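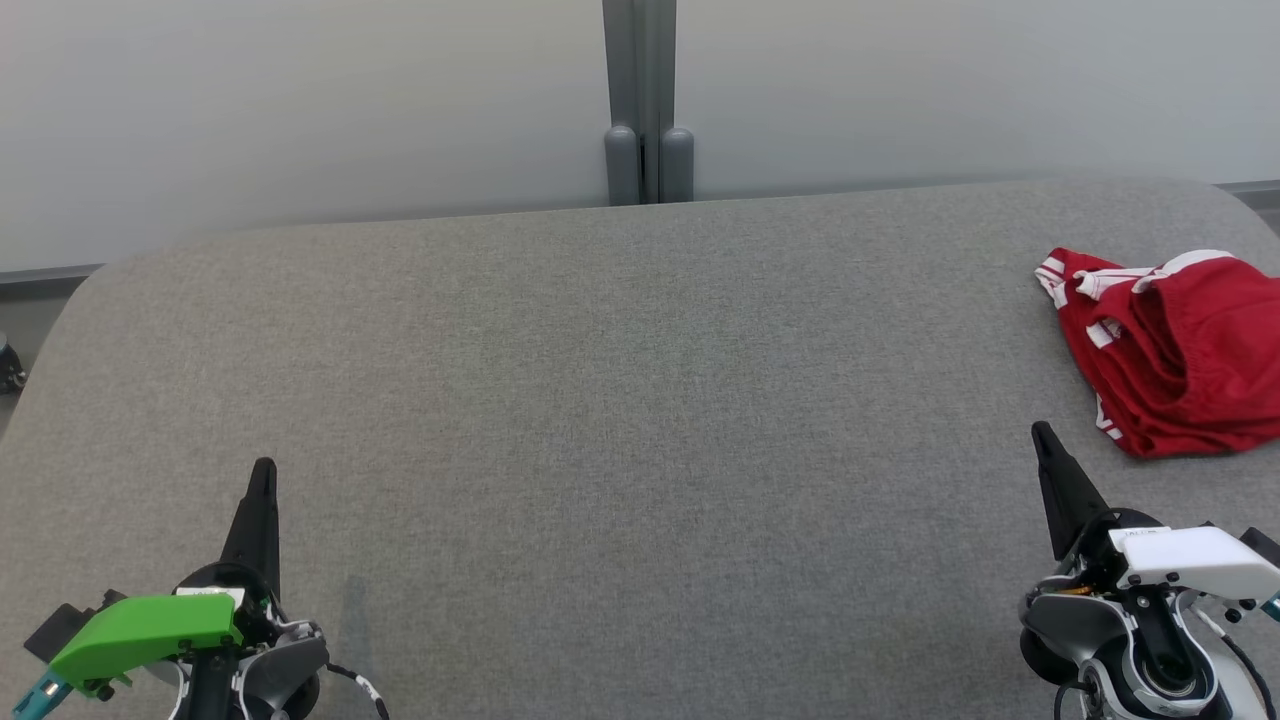
Barkex Two-Arm Garment Bench — Gallery

The Barkex bench is a two-arm setup for handling clothing: picking up, spreading, folding and stacking. Stornden sells it as a kit and also rents it by the month from the Civham workshop. This page covers the bench as it ships now, with the version 2 finger set and the padded top. The older hard-top bench has its own page and is no longer sold new, though we still stock parts for it.

Most of our customers are team uniform suppliers, rental laundries and school labs. Jerseys are the item we get asked about most, so they are used for a lot of the bench work at Civham. The fabric is thin and slippery, and the printed numbers make some parts of the garment stiffer than others. A bench that is set up for jerseys usually needs only small changes for T-shirts and shorts. Towels need a different program.

Arms and fingers

Both arms are the same model. Covers come in green for the left and white for the right, and spare covers in either color can be ordered separately. The two-color set was requested by a customer who trained new operators every month and wanted an easy way to say which arm was which over the phone.

The fingers are black and narrow toward the tip. They slide under a single layer of cloth and can also pinch a seam. For heavier fabric — sweatshirts, lined jackets — we recommend the wide fingers, sold as an add-on. Changing a set takes a hex key and a few minutes per arm. Run the finger check from the start menu after each change.

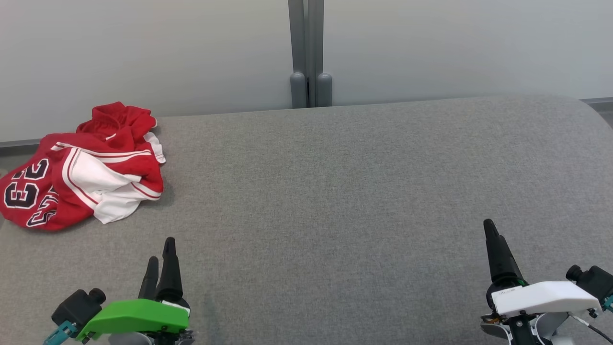
Number 23 jersey in a heap at the left end of the padded top. The green cover marks the left arm, the white cover the right.

Work surface

The top is padded and covered in gray heathered fabric, with rounded corners. Cloth stays put on it better than on the old hard top, and the fingers can press down slightly when they go under an edge. Softić makes the covers for us. They come off for washing and should be air dried. Do not iron them.

Gray is the standard color. Red, blue and white garments all work well on it. If you handle mostly gray clothing, ask for the dark green cover when you order; it adds two weeks to delivery.

Folding programs

The kit comes with programs for jerseys, T-shirts, shorts and flat towels. You can start a garment folded or in a heap. A heap takes longer, and the bench may ask the operator to help if it can't find a shoulder or a hem after several tries. Long-sleeved tops are in testing and will be added to the program list in October at no charge for current customers.

Engelbert Pfister ran the last long test at Civham, with 728 garments over several shifts. He wrote up the results by garment type, including the ones that had to be finished by hand. Sleeveless jerseys did best. Shorts with drawstrings did worst, and he suggests tucking the strings in before loading. The full report is sent with every quote.

Rental and purchase

Monthly rental is $1,785. That covers both arms, the padded top, one set of fingers and phone support during working hours. Delivery and setup are a one-time charge of $2,000 and include a day of training at your site. Rental payments from the first three months count toward the price if you decide to buy.

Purchase prices depend on the options, so please ask for a quote. Spare finger pads are sold in packs of 50. Customers who run the bench every day should keep one pack on the shelf.

What you need on site

A level floor, two grounded outlets on separate circuits, and enough room to walk around the bench on all sides. Keep the space above the top clear of hanging racks. The bench should not be placed next to a dryer vent — lint gets into the finger joints and means more cleaning. A wired network connection is preferred, but wireless will do for the standard programs.

Visits and samples

You can see the bench working at Civham by appointment, mornings only. Bring your own garments if you can, including the awkward ones. Agathe Lemaire handles bookings and quotes. Send her a list of what you fold, the sizes, and how the items arrive at the table, and she will let you know which programs apply before you make the trip.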